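Two-Arm Table Build: Frequently Asked Questions

Last updated 11 May 2021 by Stela Radu

These are the questions that come up most at the Branis shared workshop and in the mail. If yours is missing, leave a note in the Idix binder by the door.

What is the Idix table?

It's a bench with two arms fixed along the back edge, built by members of the workshop. We use it to practice picking things up, putting them down, and opening and closing drawers. We started in December and it is still changing.

Did you build the arms yourselves?

No. The arms were bought used, as a pair. What we made is the table, the mounting plates, the power box and the software that ties it together, which we call Anghel.

How much did it cost?

Around $2000 on top of the arms. The largest part of that went on the steel frame under the table and the power supplies. The cheapest part was the paint for the top.

Why is the tabletop gray?

The first top was glossy white and the overhead lights reflected in it. Flat gray gave us fewer bad readings. Two thin coats with a roller were enough.

How far apart should the bases be?

Ours are 80 cm apart, center to center. Closer than that and the elbows get in each other's way. Wider than that and neither arm can reach far enough across the middle to hand something over.

How are the arms bolted down?

Each base sits on a 9 mm aluminum plate, and the plate is through-bolted to the frame. Wood screws into the tabletop will work loose. Check the bolts with a torque wrench once a month.

Can I run it by myself?

Members who have done the safety session can. Keep one hand near the stop button, and stay out of reach while the drives are on. Guests need a member with them.

What speed do you run at?

New routines run at 30 percent. We raise it after a routine has gone through a full evening without a stop.

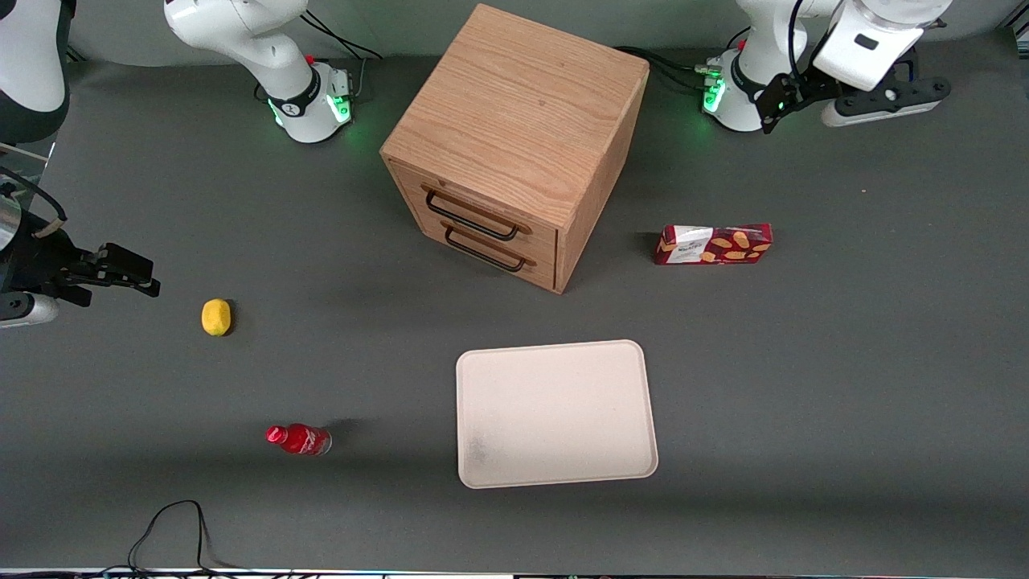
How do you keep the cables from snagging?

Leave enough slack for the wrist to turn all the way in both directions, then tie the cable to the link on either side of each joint, never across it. Move the arm by hand through its whole range before you power it up. We went through two gripper cables before we started doing this.

Which gripper fingers should I start with?

Start with plain parallel fingers and rubber pads. The printed hook fingers in the Demell drawer are good for handles but poor at anything round.

Can I get the drawings?

The frame and plate drawings are in the binder, and Stela can send the files. The Anghel code is not ready to share yet.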